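Small Business Forum > Shipping & Freight > Port delays and surcharges

dockside_ed
May 2023
Has anyone else been billed a congestion fee for Canholm? Our container came in on the Sindudance in April and sat for nine days because of the crane strike. Dridetti, our forwarder, has now sent an invoice for $1,845 on top of the quoted rate. We sell kitchen goods, so an extra bill like that eats most of the margin on the load.
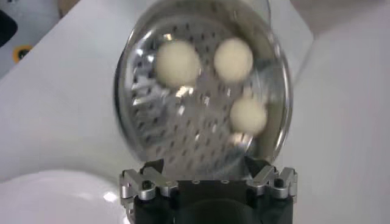

Three cream-colored balls and a perforated disk

palletjack60
Check your contract. Ours says surcharges need written notice before the ship sails. Dridetti tried the same thing with us and dropped it to $500 when I asked for a copy of the notice.

marlow_imports
I don't agree that it's Dridetti's fault. The carrier charges them and they pass it on. If you refuse to pay they can hold the next load.

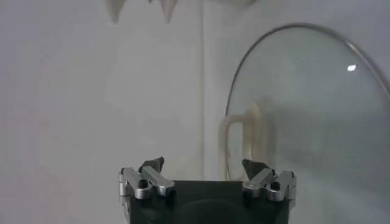 And the strike was in the news for two weeks before it started. You could have moved the booking to another port.

dockside_ed
The ship was already at sea by then. I did ask about unloading farther south and was told it would be $800 plus trucking.

palletjack60
Passing it on is fine if they show the carrier's bill. Ask for it. Was storage included in the $1,845? That should be a separate line.

dockside_ed
It's one line, "port costs." I'll ask them to split it.

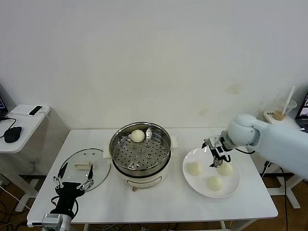
If most of it is storage I'll pay that part now and argue the rest. I have 60 days on the invoice.

tallyclerk
We switched to Jaunzems last year. Higher base rate, but the surcharges are capped. Worth getting a quote.

marlow_imports
Read the cap closely. Ours didn't cover strikes.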